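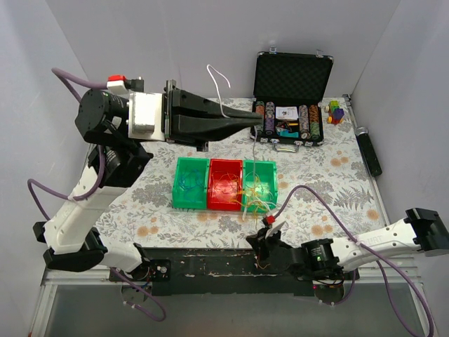 A bus stop should have a timetable

Since February there are no more printed timetables at the bus stops in Olstead. The glass frames are still there. In each of them the company, Skovel, has put a sheet with a square code and the words "Your times are now on your phone." I have been looking at this sheet every morning for some weeks now, and I want to explain why I think it is a mistake.

First I must say that I have a phone and I know how to use it. When I write against something digital, people suppose that I am afraid of it. I pay my bills on the phone, and I talk with my mother on it every Monday, seven time zones away. I have the Skovel app also. It works well most of the time. It shows a small bus moving along a line and I find this pleasant to look at.

But a timetable on paper and an app give two different kinds of answer. The app tells me when my bus comes. The timetable tells me what the service is. When I came to live in Skatgate, I did not know anything about the buses, and I read the whole sheet at my stop while I was waiting. In this way I learned that the 11 goes to the hospital, that the 40 does not go at all on Sundays, and that the last bus from the station leaves at 10:40 in the evening and after it there is only walking. I did not search for these things. I did not know that I needed to know them. An app is good when you have already a question, and a person who is new in a town does not have the questions yet.

I think this matters also for people who have lived here all their lives. With a sheet on the wall you can see that in the evening there is one bus in an hour where in the afternoon there are four. You can see it in one look, and you can be angry about it. If the company takes away one evening bus, the next sheet has a hole in it, and somebody will notice the hole. In the app there is no hole. There is only "next departure in 52 minutes," and you think that you had bad luck. I don't accuse Skovel of wanting this. I only say that it is convenient for them.

The company says that printing is expensive and that the sheets become wrong too quickly. They told the local paper that 96 percent of their passengers have a smartphone. I believe this number, but I don't think it answers the right question. To have a smartphone is not the same thing as to have it charged, with a screen that is not broken, with data that is paid until the end of the month, in a hand that is not holding a child or a bag. In my country we had a teacher who said that a bridge is built for the day of the flood. I was tired of this sentence as a boy, and now I repeat it to my own children, and they are tired of it too.

About the second reason, that the sheets become wrong: yes, this happens, and an old sheet is worse than no sheet, I agree. But why do the times change so often? Before, the times were changed two times in a year, in spring and in fall, because every change meant work for somebody with a ladder and a key. Now a change costs nothing, so there are many of them, a few minutes here and a few minutes there. The paper kept the times quiet. I had in my head for years that my bus leaves at 7:18, and my neighbors had it in their heads also, and we came out of our doors almost together. Now each of us looks at the phone in the kitchen, and we come out at different moments.

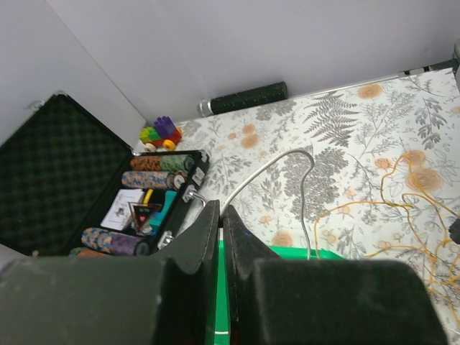 Wing-sze Chung does not agree with me at all, and after she read a first version of this text she asked me to put her opinion in it. She says that the old sheets were printed so small that she could never read them in the dark, and that she stood many times at the stop on Mill Road for a bus that the paper promised and that did not come. The phone at least tells her the truth about today, she says, and she would not give this back for any amount of good feelings about neighbors. She also thinks that I make the past nicer than it was.

It is possible that I do. The small print was really bad, and about the bus that does not come, she is right and I have no good answer. I never asked that the app should go away. I use it exactly for what she uses it for, to know if the bus is late. What I don't understand is why we had to choose. The frames are already on the poles, with glass in them, and each one already has a sheet of paper inside. Somebody printed this sheet and somebody went around to put it there. The cost of the work was paid, and for that cost we received a sheet without information.

If the complete timetable is too much, I would be content with less. Write the first bus, the last bus, and how often it comes between them. Write it in large letters, so that Wing-sze can read it too. Such a sheet would stay correct for a year even if the minutes move a little. Put under it the square code for those who want the exact time, and a telephone number where a person answers, at least in the daytime.

I sent this proposal to Skovel by their contact form. The answer came the same evening and thanked me for my interest in the app. I wrote again and I am waiting. In the meantime I have written the times of the 11 by hand on a card, and it hangs inside the door of our building, next to the mailboxes. It was correct last week.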